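Sellico opens its doors and hands the dishes to a robot

Skosside, June 28, 2020

For immediate release

Sellico, the Skosside firm that has spent a good deal of its investors' money on teaching a machine to do what most teenagers refuse to, held its first open day in the workshop it calls Lodilwood. Visitors were invited to watch a robot at a kitchen sink. They came, they watched, and several offered advice on stacking.

The day had been planned for April and was moved twice, first for reasons of plumbing and then for reasons the plumber preferred not to go into. In the end 40 people took up the offer, in small groups, with tea between sessions. The tea was made by hand. Sellico wishes to be clear that this is not a product announcement.

The robot goes by the name of Bangash. Its job is plates: pick one up, put it in the rack, leave it in one piece. It has practised this 1,203 times since the kitchen was fitted, and the log records 206 plates that ended up somewhere other than the rack. The company considers these figures encouraging and has switched to a cheaper plate.

Floarea Cozma, who founded Sellico and still signs for the deliveries, opened the first session with a short talk on grip. Closing a hand is easy, she told the group. Knowing when to stop closing it has taken up most of her working life. She then asked everyone to stand back a little and set the demonstration going, and for the next few minutes the only sound from the visitors was one person eating a biscuit.

A good part of the session was given over to what happens close to the hand, where the fingers and fittings work within very little space. Small errors at this distance become large ones at the rack, and the engineers spend far more of their week here than they do on anything a visitor would call robotics. 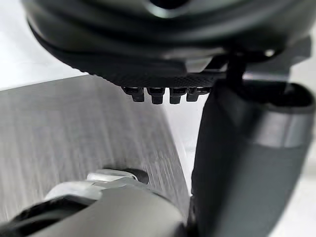

Notburga Sutter thought it was all a great deal of trouble to go to for a plate, and said so from the second row. She has washed up every day since she was nine, she pointed out, and has never once needed recalibrating. Her question, when she got round to it, was whether the thing could manage a roasting tin with the fat still in it.

It can't. Floarea Cozma said as much straight away, which went down better than the talk had. Roasting tins are heavy, awkward and slippery, and they are on the list for next year along with wine glasses, colanders and anything with a lid. Cutlery is on a separate list that the team doesn't like to discuss before lunch.

The second session dealt with the kitchen itself. Sellico could have built a tidy test bench with a rack bolted to the middle of it, and for the first year it did. Bangash became very good at that bench and no use anywhere else. The present set-up has a proper double sink, a tall tap to keep clear of and a worktop with a basket on it, and the robot has to get on with things as it finds them.
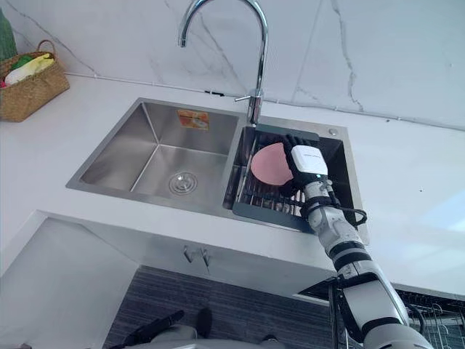

It also has to do so slowly. Visitors hoping for speed were gently let down by Sota Nishimura, who runs the demonstrations and has developed a patient way of saying "any moment now". The arm can move faster than it does on open days. It is kept at a walking pace when guests are about, partly for safety and partly to spare the plates, and anyone in a hurry was directed to the biscuits.

Questions ran well over time. Would it scrape leftovers into the bin? No. Could it tell a clean plate from a dirty one? Not yet, and Mr Nishimura added that he had shared a house with people who couldn't either. How much would one cost? Sellico has no price and no date for a sale, and would be grateful if the local paper didn't print one.

Raluca Cozma, who looks after the mechanical side, took the last group through the parts that wear out. Cables were the main topic. They bend every time the robot does, they catch on things, and they fail in places that require most of a morning to reach. She was asked what she would change if money were no object and answered "cables" before the question was finished. She has asked for that to be included here.

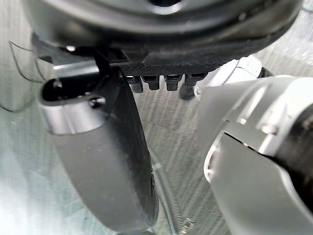

Bangash at close quarters, Lodilwood open day. Photo: Veronica Cozma/Sellico

The company puts the cost of the day at 3,000 pounds, the larger share of it insurance. It regards this as money well spent. Forms left by the door asked visitors what they would most like a robot to do at home, and the clear winner was ironing, a subject on which Sellico has no plans and, until now, had no opinion.

A second open day will be held once the team has worked through the suggestions. Places are free but must be booked, and the groups will stay small. Visitors are asked to wear flat shoes, to leave bags at the entrance and to resist the urge to help.

About Sellico

Sellico develops robot handling for ordinary kitchens from its workshop at Lodilwood, Skosside. It is a family firm in the sense that three of its staff are called Cozma and argue accordingly.

Press contact: Veronica Cozma, Sellico, Lodilwood, Skosside. Further pictures and interviews with the engineers on request. Bangash is not available for interview.

ENDS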